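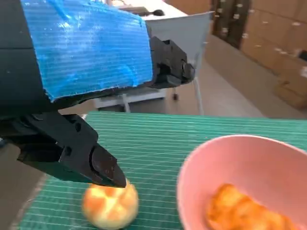
Clindside, June

The Doltum building opens its upper floor to visitors once a year, and this time the theme was food on the work surface: fruit, bowls, mats and how to lay them out. I went in the afternoon with a ticket booked through Drilto, which handles the visits for most of the sites on the estate. There were 12 of us in the group. The full tour takes 74 minutes, including the stairs.

Most of our time went on the orange. Peeling one sounds like a small job, but the pith is where people differ. A fruit with a good deal of white left on it holds together when it is picked up, and the flesh shows between in wedges. Take all the pith off and the segments start to part. I have always pulled off as much as I could at home, and I may stop.

The green cutting mat was the other thing I wanted to see, as I have been thinking of buying one for the kitchen table. It has a fine white grid printed on it, with slightly thicker lines at regular intervals. A grid makes it easy to put a bowl back in the same spot - I can see the use of that when two people share a table.
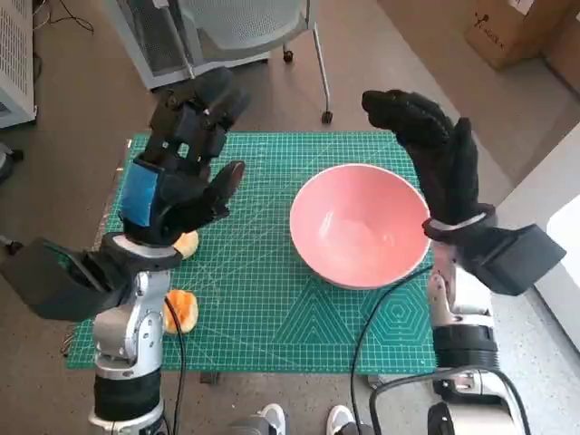 The bowl I liked best was pink and ceramic, with a glossy inside and a light rim. Orange looks well next to that colour. It is a plain shape, and I would want 2 of them, one for fruit and one for peel. The shop downstairs had a similar one by Ó Dálaigh in its catalogue as item 744, but it was out of stock and they could not say when more would arrive.

The upper floor itself is a working room and is laid out like one. There is a mesh-backed office chair on castors, white shelving with square cubby openings, and white air-conditioning units with louvres. I kept my jacket on for the first part of the visit.

Tea was served on the ground floor afterwards, in paper cups. The car park is free for ticket holders but fills early, so the bus from the station is the easier way to go.

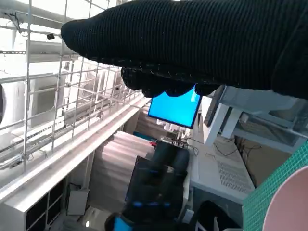 Can you visit without booking?

Places are only given out through Drilto, and the desk at the door does not sell tickets. Returned places go back on the booking page at noon.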